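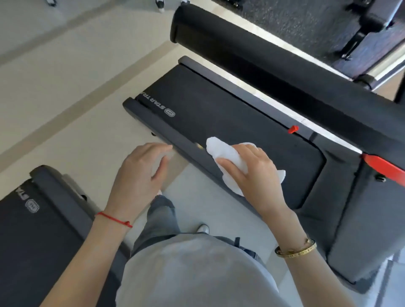
I bought the Edance folding walking pad in April, from the Wotow online shop, and I have used it almost every day since then. I am not a runner. I work at home, I sit too much, and I wanted something I can use for walking in the evening when it rains. My floor is tile, so I was worried about two things, the noise and the dust. The dust is easy. The belt is matte black and every small thing shows on it, but a dry white cloth is enough, and I go over the part next to the end cap by hand, where the light gray letters are printed. The noise needs more words, so I will come to it later.

**Delivery and first setup**

The box came in 11 days. The shop promised less, but they answered my message politely and I had no reason to be angry. The box is heavy and I recommend to have a second person at the door. Inside, the machine was already in one piece. I had to tighten some bolts and remove the foam, and the tool for this was in a small bag together with the manual. The English in the manual is worse than mine, but the drawings are good.

**Walking on it**

At slow speed the belt moves evenly and I can read a book if the letters are big. At medium speed I must look in front of me. I did not try to run and I don't think it is made for this. The width is fine for me, but my brother-in-law has wide shoulders and walks with his feet apart, and he stepped on the side frame several times. It is raised a little, so you feel it under your shoe before something bad happens.

The start is gentle. The stop is less gentle — I would like one more second there.

**Noise**

On bare tile it is louder than I expected. The motor is quiet, but the steps are not, and my downstairs neighbor asked me what I was building. I ordered a thick mat from Trosora and the difference is big. If you live above somebody, please count the mat in your budget from the beginning. Mine also stops the machine from moving slowly across the floor, what it did in the first week.

**Folding and storing**

Folding is the reason why I chose this model over a cheaper one, and I am mostly satisfied. The first times I did it badly and pinched my finger, so now I take off my rings and do it slowly. The red lever is easy to find even in a dark room. The long padded bar is comfortable to hold, but the black cover collects hair and lint like a sweater. I clean it with tape.

Folded, it stays behind my sofa. It does not go under my bed, as I had hoped. Measure your bed first.

**Cleaning and care**

I wipe the belt after every few walks and I never put water directly on it. For the side frame I use a damp cloth, and then a dry one. The corner near the end cap is the worst place, crumbs and sand go there and stay. An old toothbrush helps. The manual says to put oil under the belt after 50 hours. I did it with the small bottle that came in the box, and the sound became softer the same evening.

**Small complaints**

- The power cable is too short for my room.
- The display forgets my distance when I switch it off.
- The phone application asked me for an account, so I removed it.
- The spare bottle of oil costs too much at Wotow. I found the same size cheaper at Vũ, a small sports shop near my street.

**Would I buy it again?**

Yes, for walking. I paid a little under 500 dollars, without the mat, and for 100 dollars less there was a model that does not fold. In a big house I would take that one. In my apartment I need the floor back after dinner, so I am keeping this one, and I will write again if the belt starts to slip or the motor gets louder.

Written 30/06/2019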